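Subject: Re: [grippers] Dropped grips on the Karaki jaws

Juniper Achterberg wrote:
> We lost 5 grips out of 300 at Hadar in December. Allum
> looked at the logs and say it's a firmware timing fault,
> fixed in the next release. I'd call it closed.

I wouldn't close it yet. Allum blamed timing the last time too, and we took their update and still had 2 drops the same afternoon. A timing fault ought to turn up at any load. Ours only turn up on the heavier parts, after the jaws have done a fair bit of work. 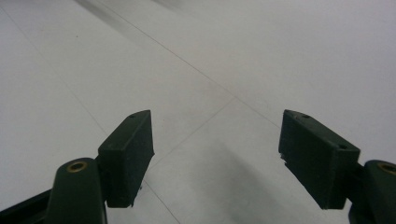

I'd want to know how worn the pads were before anyone touched the software. Ours had done 2280 cycles on one set, and Ginivano won't put a figure on pad life in writing, which makes me wonder. Did anyone at Hadar check the bushings for play, or did they only read the logs?

Could you swap the pads, leave the old firmware on and run the same 300 again? If it still drops parts I'll happily eat my words. Until then please keep people's feet out from under it.

Tegwen Gape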